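Vurument Opens Orders for Sepp Office Tidying Service

DUNDHAM, September - Vurument, a maker of service robots for small and midsize workplaces, is now taking orders for Sepp, a robot tidying service for offices, studios and shared work areas. Customers pay a monthly fee that covers the robot, setup, spare hand covers and remote support. The first units will go to customers in Dundham and Meltholm, and other areas will follow as service staff are trained.

Sepp is meant for the light pickup work that comes up between visits from a regular cleaning crew. It picks up bottles, bags, paper and other small items left on floors, desks and low tables, and takes them to a bin or a drop-off spot the customer has chosen. It does not vacuum, mop or wash surfaces, and Vurument does not offer it as a replacement for contract cleaning.

The part that has changed the most since the trial version is the hand. Each finger has metal at the joint and a soft, rounded tip. The grip closes slowly at first and then firms up once the fingertips meet resistance. Thin plastic is hard for most robot hands, as an empty bottle gives way under pressure and a bag has no fixed shape at all. The new grip setting was written with both in mind.

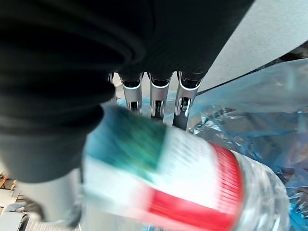 Bottles were the first thing the Meltholm trial office asked about, and its office manager reported that the older grip had crushed them often enough for people to notice the noise. With the new setting, the manager added, the noise complaints stopped, although a bottle still gets dropped now and then and has to be picked up on a second try.

Vurument ran the trial in 6 offices over the spring and summer. The sites ranged from a small design studio to a two-floor accounting firm. Each office kept a log of items missed, items dropped and items picked up by mistake. The last group mattered most to the people working there, and it led to two changes in the product.

The first is a keep list. Staff can show Sepp an item, such as a phone charger or a favorite mug, and the robot will leave that item where it is. The keep list holds up to 130 items and can be edited from any web browser. The second is a hold zone, a tray or shelf where Sepp puts anything it cannot identify. Nothing in the hold zone goes in the trash until a person has cleared it.

Cables get their own rule. Sepp does not pull on a cable or lift anything with a cable attached to it. If an item is resting against a cable, the robot slows down and tries to reach it from another side. If that fails, it leaves the item and adds a note to the daily report.
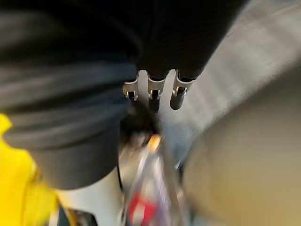
Slow is fine with me, wrote one trial user in the comments section of the Vurument customer page, as long as it stays away from my desk while I'm on a call. The same user asked for a way to block off single desks by time of day. That feature is now included and can be set in steps of 15 minutes.

The service is sold on a 12-month plan. Setup takes one working day. A technician maps the rooms, marks the bins and the hold zone, and walks the staff through the stop controls. Sepp can be stopped by voice, by a button on the body or from the web page. After a stop it stays where it is until someone tells it to go on.

Floors should be level, with low-pile carpet, tile or sealed wood. Deep rugs and loose mats need to be taken up or marked as off limits. The robot also needs enough open floor to turn and to bend down for low items, and the technician will point out any tight spots during setup.

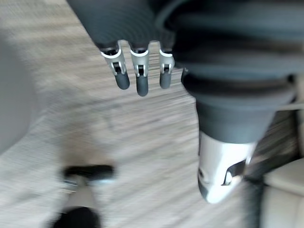 Covers for the hand and body come off for cleaning. Each plan includes two full sets, so that one can be washed while the other is in use. Fingertips wear down over time and are treated as a supply item. Vurument ships new ones every three months, and they can be changed by office staff with the small tool that comes in the box.

The monthly fee is $500 per robot. Customers who sign up for two or more robots at the same address get a lower rate, which is quoted after a site visit. The site visit is free in Dundham and Meltholm. There is no separate charge for software updates.

Trash handling is limited to placing items in open-top bins. Sepp does not lift lids, tie bags or empty bins, and those jobs stay with the cleaning crew. During setup, the height and position of each bin are saved, and the robot checks for the bin again before it lets go of anything. If a bin has been moved, Sepp looks for it nearby and then asks for help through the web page.
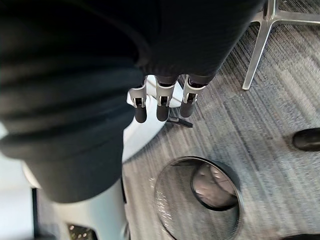 Vurument has set aside 40 robots for the first round of orders. Requests will be handled in the order they come in, and deposits can be refunded up to the day of setup. Trial offices may keep their current units at the new monthly rate or trade them in for the updated version at no charge.

Site visits can be requested through the Sepp page on the Vurument website or by calling the Dundham office. Phone lines are open from 8 a.m. to 5 p.m. on business days. Press requests, including requests for a demonstration, should be sent to the Vurument press desk in Dundham.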